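Week 4: Sorting, bins and the small decisions of clearing a table

Course notes, Household Routines and Everyday Design
Wanpen Noiphan, Povanmont evening program

Welcome back! Last week we finished with dishwashing, and several of you stayed late to argue about drying racks (I loved that, please keep doing it). This week we turn to something even plainer: clearing a table into a bin. I've been teaching this unit for a while and it's still my favorite, so bear with me if I run on.

Reading before class: the Kamolrat chapter on kitchen waste, first half only. Skip the part on municipal collection, we get to that in week 6.

1. What counts as clearing

Clearing a table means every item on it gets a decision. Keep, return, wash, throw out. Most of us make these decisions so fast that we don't notice them, and the fun of this week is slowing them down. Try it at home with your own kitchen table before class. Pick up one thing, say out loud where it goes, put it there, then go on to the next. You will feel silly for the first minute and then it gets really interesting - the hesitations are where the good material is!

In the diary exercise last September, one household cleared the same table 74 times and wrote down every pause. The longest pauses were over napkins. Is it used? Is it used enough? Could it wipe up one more thing on its way out? I still think about that diary when I'm standing over my own table.

2. Bins and their openings

A bin is a box with an opinion about how you should use it. Some terms we'll need:

Swing lid: closes by itself, hides the contents, tends to get dirty on the flap.
Pedal lid: leaves both hands free, but you have to be standing close.
Hinged lid, lifted by hand: simple and cheap, and it stays out of the way while you clear if it opens far enough.
Open top: fastest of all, and the one people complain about most in summer.

Measure the opening of your bin at home and bring the number on Saturday. Then measure the biggest thing you regularly throw in it. The Cimcombe handout has a table for writing both down. My own bin has an opening 300 millimeters across and I regularly try to get pizza boxes into it, so no judgment from me.

Where the bin stands matters as much as the lid. On the floor, you drop things and hope. On the table, you place them. For small children and for anyone who finds bending hard, a little tabletop bin changes the whole job.

3. Mixed tables

The hardest tables are the ones where things to keep and things to throw out are lying together. Play food is wonderful for practicing this, as it gives you shapes and sizes without any mess, and you can do the exercise again and again with the same set. 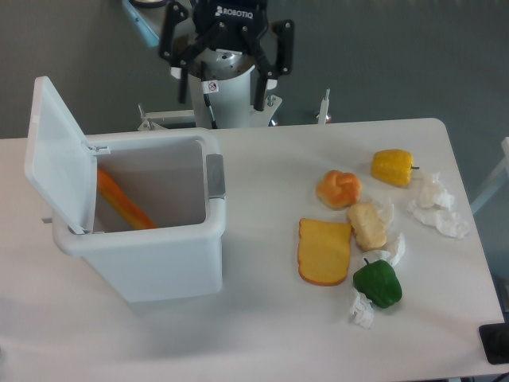
Order is the first thing to settle with a mixed table: do you go by nearness, by size or by kind? Going by kind is slower at the start and I like it best, with all the tissues first and then the vegetables. Look at the crumpled tissues lying among the toy food on the right, with a yellow bell pepper at the back of the group, and plan your own route to the white bin before you read on. The lid is already flipped all the way open and there's an orange piece lying diagonally inside, so think too about how a long item settles and how much room it leaves for the next one. Write your route down in a few words and compare it with your neighbor's.

4. For Saturday

Bring your bin measurements, your notes from clearing one table, and a question about the Kamolrat reading. We'll use the long tables in the Plandgate room. If you can, bring a few clean tissues and some play food too, any kind. Swaps between groups are welcome.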